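Monday, June 20, 2022
Nistville student project, Larkow bench

Task today was soap into the dish, using the two hand-held grippers. We want a clean set of demonstrations before the Zikora arm gets any of it, and we're at 277 good ones so far. Target is still 1,000 by December.

Changes since the last entry: new tape on the left trigger, and the start position is now soap on the bare table, lower left, dish in the middle. Left gripper does the pick. Right one stays out of the way unless the dish slides.

Dropped 4 runs for tracking loss. All of them were fast wrist turns, so slow down on the approach. Another 3 went because the soap landed across the rim and I nudged it in afterwards. Those don't count as placed, please mark them as fails in the sheet.
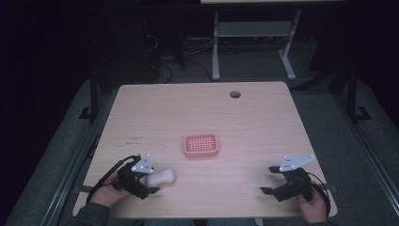
Pink dish, both grippers on the bench.

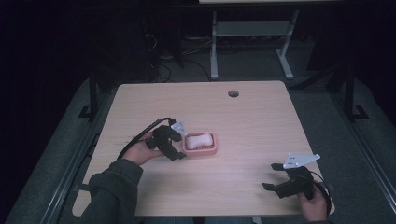
Still to do: recalibrate the left jaw width, it reads slightly narrow when fully open. Copy today's runs to the shared drive and check the timestamps match between left and right. If they've drifted again, redo the sync before recording anything else.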